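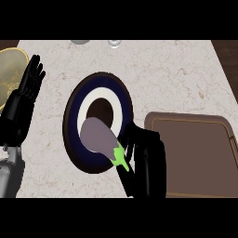 Verker self-watering trough: a review

I bought two of these in February for the front of the café, where the old wooden planters had rotted through. Each one holds 40 liters of potting mix, with a water tank underneath and a filler tube at one corner.

Assembly is simple. The tank drops in, the wicking tray sits on top, and you fill the rest with soil. The instructions skip the overflow plug -- push it in before you add anything, as it is hard to reach later.

I planted trailing ivy, pansies and a small boxwood in each. A full tank lasted around 8 days in mild weather. The Setach troughs I used before had no tank and needed a can of water most mornings. 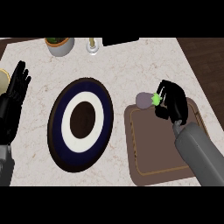 Oğuzhan Aydoğan
17 May 2020

The float gauge is the weak part. On one trough it stuck at full for a week, and I only noticed when the pansies drooped. Ulises Puma at the garden center swapped it, and the new one has worked so far.

The finish has held up, though the dark gray shows every splash of mud. Wheels are sold separately, and you will want them if you bring the troughs in at night.

I would buy them again for a doorway or patio. For a window ledge they are too heavy.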